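Workshop notebook, Naseno food preparation room
April, entry begun 14:20

Purpose of entry: to record the state of the large white table following the change of surface cleaner, and to set out the arrangements for the soft fruit work.

The table was wiped down in full before the session by M. Pellegrini, using the Iltance solution at the dilution given on the supplier's sheet (7 ml made up to 1000 ml with tap water). The solution was left for 60 seconds and removed with a clean cloth. Last month's residue along the near edge has been dealt with, and no further treatment is proposed.

Strawberries were received from Van Rooij in 2 punnets. J. Coppens inspected both on arrival. One punnet was accepted without remark. In the other, nearly all the fruit was sound, but several berries at the bottom were bruised and have been set aside for compost – they are not to be returned to the refrigerator.

Fruit is to be placed on the table singly, with leaves and stem left on. Juice marks should be wiped up at once, as the earlier cleaner left a pink stain that took two attempts to lift.

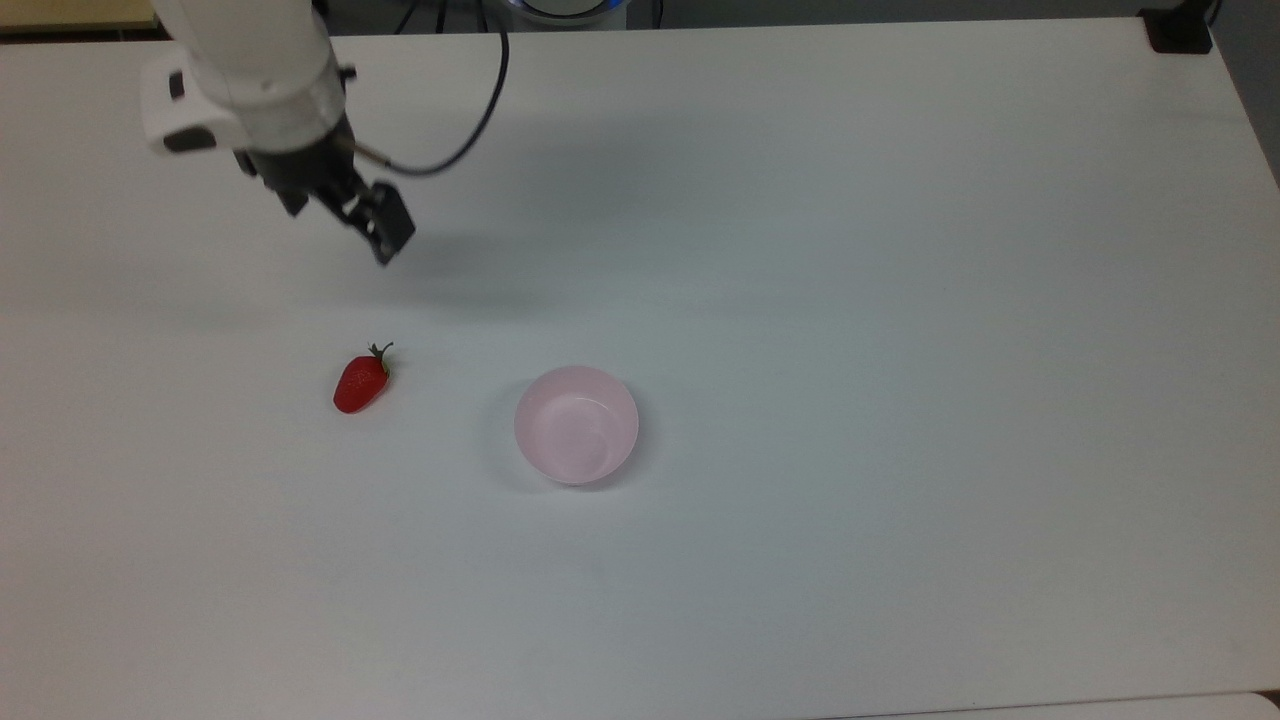
Surfaces and soft fruit

Single strawberry on the white table, laid on its side, leaves and stem attached. Colour a bright, glossy red.

Outstanding: a second pack of cloths to be ordered through Drusisow. Colleagues are asked to initial the cleaning sheet after each session – two lines remain blank.

Naseno workshop notebooks – internal use – Back to top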